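Student Work > Applied Home Science > Project Reports > Fabrics, Folding and Where Things End Up

Print this page | E-mail this page

We use cookies to remember your settings. By continuing to read you accept this. OK

Fold, Heap or Drape? A Project Report on Household Fabrics
by Xiuying Ye
Project partners: Mircea Ilie and Paraschiva Mocanu
Project advisor: Maricica Sima

How I got into this

I grew up in an apartment with one closet, so I have opinions about towels. When Ms. Sima told us in November that we could pick any everyday chore for the term project, I wrote "folding" on the sign-up sheet before she had finished talking (Mircea wanted dishwashing, but he got outvoted, sorry Mircea!). What I wanted to know was pretty simple. If you take the ordinary cloth things in a home – towels, pillowcases, wash cloths, a throw blanket or two – and put them away in different ways, which way lets you find the thing you want the fastest, and which way leaves the worst creases?

What we used

We had 14 pieces of fabric in the final set. Most were borrowed from Paraschiva's aunt, who was very generous and only asked for them back clean. The big white bath towels came from the Votine thrift store and were the thickest thing we had, and they turned out to matter a lot. We also had hand towels, some pillowcases in colors I would never have chosen, and one slippery scarf that I still haven't forgiven.

For a work surface we tried a bed first. Bad idea, everything sinks in and you can't get a straight edge. After that we used a table at Skosen Hall, which is the building where our class meets, and that went much better.

What we did

We compared three ways of leaving fabric.

Flat fold: halves, then halves again, then stacked.
Heap: just dropped. (Mircea was very good at this.)
Drape: folded loosely once or twice and hung over an edge or laid over a surface.

One person set everything out, one person left the room and came back in, and the third person called out an item and ran the timer. We swapped roles so that no one always knew where the scarf was. We did 95 find-it trials in all, spread over three weeks, and I wrote every one of them in a notebook that now has coffee on it.

For creases we left each piece overnight and then gave it a score from one to five the next morning. I know that's not very scientific, and Ms. Sima said so too, in green pen. We tried to help it along by having two people score separately and then comparing. We agreed more often than I thought we would, except on the pillowcases.

What we found

Stacks were slower than I expected. If the towel you want is at the bottom, you lift everything off, and then you either refold or pretend you're going to refold later. Stacks were lovely to look at on day one and kind of sad by day four.

Heaps were quicker than stacks for bright pieces and terrible for anything white. Two white cloths in a heap are basically one cloth until you start pulling. Colored pieces next to each other were fine even when they were all crumpled up, and I think that's because you're hunting for color and you barely look at shape at all.

Draping won for the big towels. A thick towel hung loosely in soft layers had hardly any hard creases, and you could grab it in one go. It did badly with small things, which slid off. The scarf slid off every single time.
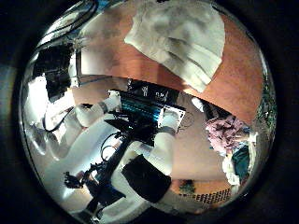 Fig. 1. White towel draped in loose layers; pink-mauve fabric heaped over a dark teal cloth, farther right.

Comparing a drape and a heap side by side helped me a lot with the crease scores. The layers in a drape are big and rounded, so there's less for the cloth to remember in the morning. A heap has lots of tight little folds, and those were our fours and fives.

What went wrong

We lost one whole evening of trials when I timed them with a stopwatch that was still in countdown mode. We also never controlled for how tired people were, and Paraschiva points out that her slow times are all from after her late shift. Fair! And we only had one kind of thick towel, so I can't say much about thick towels in general.

What I'd change

I would use more white pieces, plus a proper shelf in place of the table. Vasilică Tănase from the other project group suggested rolling as a fourth method, and I really wish we'd had time for it. He rolls his towels at home and swears by it. Mircea has asked to keep the notebook, so if anyone wants the trial sheets, ask him. The fabrics went back to Paraschiva's aunt washed and folded flat, the way she likes them.

Print this page | E-mail this page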